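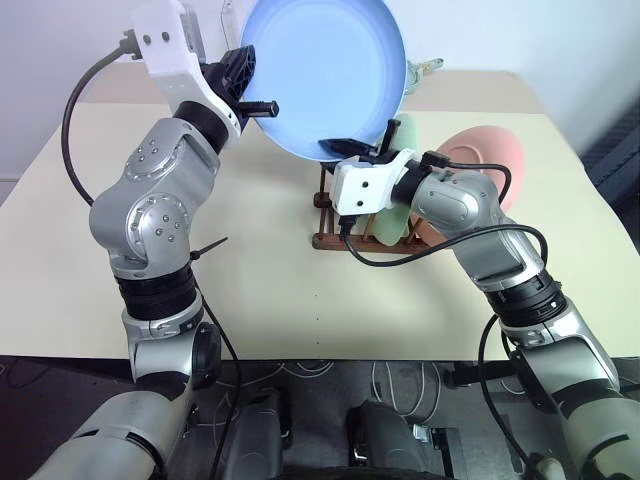 A light blue plate held above a small wooden dish rack.

A dish rack, also called a dish drainer or plate rack, is a stand used to hold dishes upright after washing or between meals. It keeps plates apart so that air can reach both faces of each one and water can run off the lower rim. Dish racks are made of wood, coated or stainless steel wire, plastic or bamboo, and range from small tabletop stands for a few plates to shelves built into a wall cabinet.

Types

The simplest kind is the peg rack, a flat base with two or more rows of upright pegs. Plates stand on edge in the gaps. Peg racks are usually left open on all sides and are used as much for storage as for drying. Small ones can be placed inside a deep drawer or on a pantry shelf.

The folding rack has two sets of slats or dowels joined in an X. It opens to form a trough for plates above and often has a lower level for cups. It can be stored flat when empty.

The wire basket rack has a raised rim and a grid floor, normally with a separate cup for forks and spoons. A tray underneath catches the water, and in some models a spout leads the water back to the sink.

The cabinet rack is fixed over the sink in place of a closed shelf. The cabinet has no bottom panel, and drips fall straight into the basin.

Materials

Beech, maple, acacia and rubberwood are common choices for wooden racks. Wood is gentle on glazed rims and is less likely to chip them than bare metal. It does absorb water over time, and a rack that stays damp may darken, swell at the peg holes or grow mildew. Most wooden racks are finished with mineral oil or a water-resistant varnish.

Steel racks dry quickly but can rust where the coating has worn through. Plastic racks are light and cheap. They tend to collect a chalky film in areas with hard water.

Spacing and size

The gap between pegs decides what a rack will hold. Flat dinner plates fit in narrow slots, while shallow bowls and plates with a deep curve need more room or must be placed in every other slot. Peg height matters as well. Pegs of 80 mm will support most side plates and dinner plates, but very large platters can tip over unless they rest against something behind them. The Vemwood peg rack, a small household model, has a base 200 mm long and slots for plates up to 13 mm thick at the rim.

Loading

Plates are normally lowered into the rack from above with the rim going between two rows of pegs. Facing all the plates the same way saves space. Larger plates are often placed at the back, where they do not block the smaller ones. Heavy pieces are best set near the middle of a light rack, as weight at one end can cause it to lift or slide.

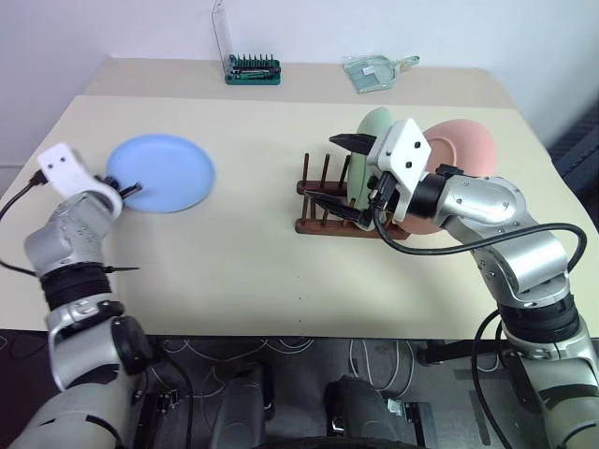 Mint-green and salmon-pink plates upright in a dark-brown wooden rack, with a light blue plate lying flat on the table.

Care

Wooden racks are wiped with warm soapy water, rinsed and stood on one end to dry. They should not be soaked or put in a dishwasher. A thin coat of mineral oil, renewed when the surface looks dull, slows the uptake of water. Loose pegs can be reset with a waterproof wood glue. Wire and plastic racks may be scrubbed with a brush, and white scale can be removed with diluted vinegar.

See also

Dish towel
Draining board
Plate stand
Tableware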